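Keeping Warm This Winter

December 8, 2020

The cold has properly settled in over Casden, and we know many of you are at home far more hours of the day than you'd like. Heating is the big worry we hear about on the phone line, so we've put together a few thoughts that have helped neighbors on our side of town in past winters.

Start with the drafts. A rolled towel along the bottom of the front door does more than you'd expect, and the Brotine hardware store is setting aside 400 window kits for our members until the end of the month (just mention the newsletter at the counter). Close the curtains as soon as the light goes – even in the rooms you aren't using – and open them again for whatever sun we get.

Then there's the inside of you to think of! Something hot to drink every couple of hours is a real comfort, and soup counts, and so does plain hot water with a slice of lemon if you've had your fill of tea. 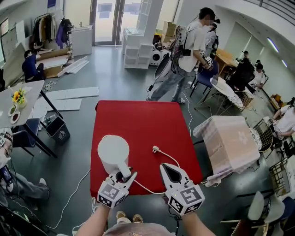 Help With Your Bill

The Parkon fund is open again, with grants of up to 117 dollars per household toward gas, oil or electric. Forms are in the rack outside the Gebreyes Center, and you can drop them back through the mail slot at any hour.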